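How do you keep a Bible reading group going on one passage for a whole evening?

Posted by Ayten Tuncer in Groups and Study

Hello all, first time posting, long time reader. I've been asked to lead our midweek group in Clesthorpe through November, while our usual leader has her hip done, and I've picked the parable of the lost sheep from Luke 15. I thought it would be a nice gentle one to start on. Well, I've now sat down with it three evenings running and I've got a page of notes that would take me ten minutes to read out, and we meet for an hour and a half!

We're a mixed bunch. A couple of people have been reading the Bible since before I was born, one came to her first service at Easter, and there's a married pair who disagree about everything and rather enjoy it. I don't want to bore the old hands or lose the new one. My other worry is that everybody knows this story so well that they'll say "yes, God looks for the lost, lovely" and then look at me.

What I'm really stuck on is the ninety-nine. Luke says he leaves them in the wilderness. Who's minding them? It has always bothered me a bit and I never dared ask. Is that a fair thing to bring up, or am I going to send the whole evening off down a rabbit hole? And should I do the coin and the two sons as well, or stick to the sheep? I've got a study guide from Patwary but it's 384 pages and gives this parable a page and a half.

Any help gratefully received. I'm a nervous speaker, if that makes a difference.

Mimard

Welcome Ayten! First thing, please do bring up the ninety-nine. If it has bothered you it'll have bothered somebody else in the room, and the ones who've been reading it longest are quite often the ones who have stopped noticing it. I led a group for years and the best evenings nearly always came out of somebody saying "hang on, that's a bit odd".

For what it's worth, I've heard three ways of taking it. Some people say there would have been other shepherds about, so the ninety-nine were perfectly all right and Luke just doesn't bother to say so. Some say it's meant to sound reckless, and that the whole point is a love which doesn't do sensible sums. And then some look at verse 7, where it talks about ninety-nine righteous persons who need no repentance, and reckon Jesus has his eyebrow up there, seeing who's standing in front of him. I change my mind between the second and third depending on the day. You don't have to settle it. Put all three to your married couple and go and fill the kettle.

Do read the first two verses out loud before anything else, and slowly. The tax collectors and sinners are coming near to listen, and the Pharisees and the scribes are grumbling that he eats with them. People skip straight to the sheep and miss who the story is being told to. I ask my lot which group they'd have been standing with and then I keep quiet. That's the hard part, keeping quiet! Count in your head if you need to. It feels like a year and it's only a few seconds.

I'd stick to the sheep and the coin, verses 1 to 10. They're a pair, the same shape told twice, once with a man and once with a woman, and both finish with the neighbours being called round for a party. Leave the two sons for a week of their own. It'll easily fill one, probably two.

My rough order for an evening, if it's any use to you:

7.30 tea and a catch-up (don't cut this short)
7.45 somebody reads the passage, then somebody else reads it again from a different translation
7.55 what did you notice, anything at all, no wrong answers
8.15 the sticky bit, which for you is the ninety-nine
8.40 has there been a time you were looked for, or did the looking
8.55 prayers and home 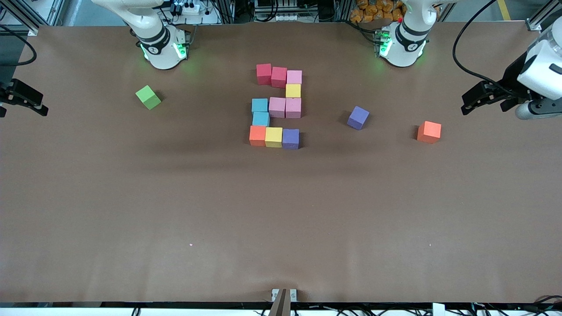

With the 8.40 one, let people pass. I say so right at the start, that anybody can say "pass" and we move on with no fuss, and I go first with something small of my own so that nobody thinks they've got to produce a great testimony. Your Easter lady may well surprise you, but she may want to sit and listen for a few weeks and that's fine too.

Being nervous is no bad thing in a leader, by the way. The confident ones talk too much. I speak as one of them.

Bestus

Matthew 18 has it as well, verses 12 to 14. There the sheep are left on the mountains and it's told to the disciples, about the little ones going astray, so it comes out quite differently. Worth having the two side by side on a sheet.

Ezekiel 34 if you've got time. Also Psalm 119 verse 176, very last verse of a very long psalm.

I wouldn't use the study guide in the room. People stop thinking once you open it.

Patient Reader

I can't help much on the leading side as I only ever go along to ours, but can I say from the other end of the sofa, please don't hand out a worksheet with blanks to fill in. We had one of those last winter and it was like being back at school. Bestus's idea of the two passages next to each other sounds much nicer.

Also we sang "The King of Love my Shepherd is" at the end of ours and it went down ever so well, even without a piano. The third verse is the straying one, "perverse and foolish oft I strayed", and he carries him home on his shoulder, so it fits your reading exactly. You'd need somebody brave to start it off on the right note. Ours began far too high and we had to stop and go again.

Hope the hip goes well for your leader, and do come back and tell us how you get on!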